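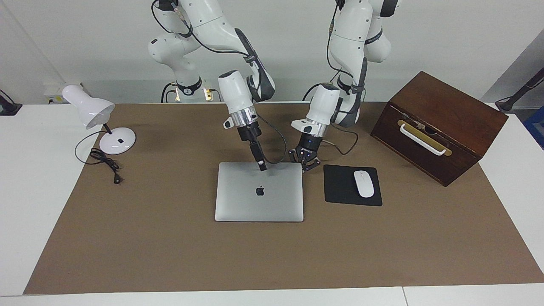

Selling an old laptop gets sold to you as a two-minute job. Type in the model, take the quote, print the label, wait for the money. I have done it enough times to distrust every stage of that, beginning with the quote. Most of what a buyer will ever go on is the outside of the machine, and for a lot of people that means a closed silver lid with an Apple logo on it, lying on a big sheet of brown paper. Brown paper is a decent choice, by the way. It doesn't shine, it makes a silver edge easy to find, and you can use it for packing afterward. The rest of this page is how I get from that lid to money in the account, and which of the usual advice I ignore.

Before you start

You need the laptop, its charger, a second drive with enough free space for everything you want to keep, and an evening. People who say an hour have either never sold one or never checked their backup. You also need the login for whatever account the laptop is signed in to. If you don't know it, stop and sort that out first. A laptop locked to an account is worth parts money.

Step 1. Find out what you have

Do not go by the sticker on the box or by what you remember buying. On a Mac, open the Apple menu and choose About This Mac. On Windows, open Settings, then System, then About. Write down the processor, the memory and the year or model number. Then find the storage size, which may be on a different screen. Get the serial number too, and keep it somewhere other than the laptop.

Check the battery while you are in there. Macs show a battery condition in System Settings. On Windows, open a command prompt, type powercfg /batteryreport, and open the file it makes. Compare full charge capacity with design capacity. If the gap is large, say so in the listing. The buyer can run the same command in the first five minutes.

Step 2. Get a real price

My last one cost 900 dollars new. The first quote I got was 259, from Ditach, after a form that asked me six questions and then offered me a "bonus" for deciding the same day. I'm suspicious of any price that comes with a clock on it. I closed the page, went back after dinner, and the bonus was still there.

Asking prices on marketplaces tell you what sellers hope for. Look for a filter that shows sold items, and use those. Leave out the highest couple of sales and anything with the word "untested" in it. Match the memory and storage, because two laptops that look identical can be far apart in price.

Then take off the costs. Marketplace fee, payment fee, shipping, insurance, a box if you have to buy one. Madik, where I have sold two machines, shows the fee only after you have written the whole listing, so do that sum with a dummy listing before you get attached to a number. If what's left is close to the buyback quote, take the buyback and have your evening back. Mine wasn't close.

A word about repair shops. Hegedűs, the shop near me, offers cash over the counter, less than either of the other routes. They also hand it to you on the spot with no returns and no messages at midnight. I used to be snooty about this. For a machine with a bad hinge or a dying keyboard it is often the best deal going, and I'd try it first.

Step 3. Back up, then check the backup

Everyone says to back up. Very few of them say to open the backup. Plug the drive into a different computer and open some files from different folders: a photo, an old document, something big. If they open, good. If you have only one computer, at least unplug the drive, plug it back in and look.

Cloud sync isn't the same thing. If you delete files from a synced folder on the laptop, they may vanish from the cloud as well, and the laptop will do exactly as it was told. Don't "tidy up" before you wipe. Wiping takes care of all of it.

Things people forget: browser bookmarks, saved passwords, fonts they paid for, game saves, the downloads folder, two-factor apps that live on the laptop, and software licenses that have to be deactivated from inside the program.

Step 4. Sign out and wipe

On a Mac, turn off Find My and sign out of your Apple account. On newer Macs there is an option called Erase All Content and Settings, which handles the sign-out as part of the job and is the one to use if you have it. Older ones need to be erased from Recovery, and the steps depend on the model, so read the manufacturer's own page for yours. A stranger's video from six versions ago will only confuse you.

On Windows, go to Settings, System, Recovery, and choose Reset this PC, then Remove everything. In the additional settings, turn on the option to clean the drive. It takes longer. Afterward, remove the laptop from your Microsoft account's device list through a browser.

You do not need to buy wiping software. I have seen packages that promise seven passes, military this and government that. Overwriting again and again made some kind of sense for old spinning disks. For the solid-state drive in most recent laptops, built-in encryption plus a proper reset is good enough for an ordinary person's tax returns. If what you have on there is more serious than tax returns, keep the drive or have it destroyed.

Stop at the welcome screen. Don't set up a new user to "show that it works". A buyer wants to see that first screen themselves, and so would I.

Step 5. Clean it, cheaply

Shut the laptop down all the way and unplug it. Use a soft, lint-free cloth, barely damp with water. Wipe the lid, then the bottom, then the area around the keys. Never spray anything straight onto the machine. For greasy keys, use a wipe with 70 percent isopropyl alcohol, squeezed out if it's very wet, and stay away from the ports. Keep it off the screen unless the maker says it's fine for your model.

I once bought a bottle of Tetano screen foam because the label said it "restores clarity". I did half the screen with the foam and half with a damp cloth and could not tell which was which. The bottle is under the sink if anybody wants it.

Sticker glue is the exception, and water won't shift it. Warm it with a hair dryer on low, with the laptop off, and roll the glue away with your thumb. Short bursts. No razor blades, no matter how confident the person in the forum sounds.

Scratches stay. Polishing pastes and "repair pens" turn a small scratch into a larger dull patch, and then you have to explain that.

Step 6. Take the photos

Daylight from a window, to one side. No flash, no filter. Wipe your phone lens.

Get these: lid closed, underside, both long edges, both short edges with the ports showing, keyboard from above, screen on with the welcome screen, screen off so scratches show, charger and cable. Then every dent and scratch up close, with something next to it for size. Leave your serial number out of the public photos, or cover most of it, and send it to a serious buyer on request.

Sellers worry that photos of damage put people off. They do put some people off, and those are the ones who would have opened a return.

Step 7. Write the listing

Short. Model, year, processor, memory, storage, battery condition, what's included, what's wrong with it. Mine for the last one read: "Small dent on back left corner, see photo. Two keys shiny from use. Battery holds a charge, capacity report in photos. Reset and signed out. Charger included." I'd leave out "like new", "barely used" and "works perfectly". Buyers have read those words above some terrible laptops.

Set the price a little above what you'll take and leave it there. I wait 28 days before I lower anything, which most guides would call stubborn. Late August is good, with school starting. January is slow in my experience, and I wouldn't cut a price over a quiet week then.

Step 8. Deal with the messages

Ignore "what's your lowest". Ignore anyone who wants to move off the site, pay extra, send a courier or get a code that was texted to you. The story changes every year – the code never does.

For a local sale, meet indoors somewhere with power and wifi, in daytime, and let them use it for as long as they like. Cash or an instant transfer you can see in your own app. A screenshot of a payment is a picture of a payment.

Step 9. Pack and ship

Wrap the laptop in a soft layer, then bubble wrap, then put it in a box with padding on all six sides. Shake it. If you feel it move, open it up and add more. Wrap the charger separately so the brick can't knock against the lid. That brown paper can be crumpled into the corners now.

Don't write the contents on the outside. Take a photo of the laptop in the open box, another of the sealed box with the label, and keep the receipt from the counter. Insure it for the sale price and read what the insurance excludes, as some carriers don't cover used electronics at all, whatever you paid for the cover.

Keep your photos and the serial number until the return window has closed, then delete the listing.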